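3.2 Bowls, borrowing, and who washes up

I should say up front that I never planned to write about bowls. My interviews in Clitstead were supposed to be about shared meals in general, who cooks and who gets invited and so on. But every household I visited kept steering me back to the dishes (literally, in one case, I dried them), and by my second November there I had given in. What follows leans on the kitchen diaries and on long talks with Bit-na Noh and Trinh Tiêu, who were both very patient with me.

The first thing to know is that a bowl in Clitstead moves. You send soup next door in it, and it comes back days later, and it really shouldn't come back empty. Trinh told me her mother would put in a few limes, or an egg, or if the cupboard was bare, a folded note.

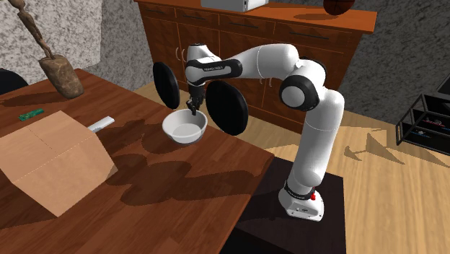

Brzozowska calls this "the return debt" in her work on Skorka, and I like the phrase, though I think it sounds grimmer than what I saw. People in my study enjoyed owing each other! Bit-na kept one neighbor's dish for a whole winter because, she said, giving it back would feel like ending a conversation. Over 50 of the diary entries mention a dish that belonged to some other house, and hardly any of them complain about it.

Plain dishes get lent more freely than patterned ones. I had expected price to matter most, and it does matter a little, but the diaries talk far more about whether a piece is part of a set. Lend out one of a set of 6 and your table looks wrong until it's home again. A plain one can wander.

Washing up is where things get touchy. In Udach, Sang Huỳnh found that guests who offered to wash were nearly always refused, and that the refusal was part of the visit. My households were split. The older cooks refused and meant it, while the younger ones refused once and then handed over a towel. Size comes into it too, and a big white bowl like the one in Figure 2 tends to be left for the host no matter who is at the sink. Trinh put it down to worry about chips. I suspect it's also that the biggest dish on the table is the one people think of as the cook's own, and you don't handle it without asking.
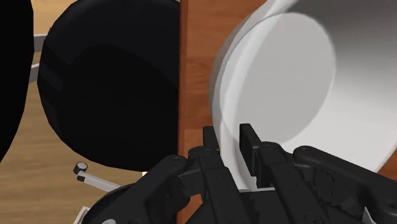

Seating turned out to matter more for all this than I had guessed. Whoever sits nearest the kitchen ends up clearing, and in the diaries that is very often the same person every night. A round black chair back like the one here gives you no hint about rank, and my households said much the same of their own chairs, so the place itself does the work. Bit-na's aunt took the spot by the kitchen door for years and would not be moved from it. I come back to her in the next section, along with the Hà household, where the children trade places at every meal and keep a written list of whose turn it is.

Figure 2. Large white bowl and round-backed chair.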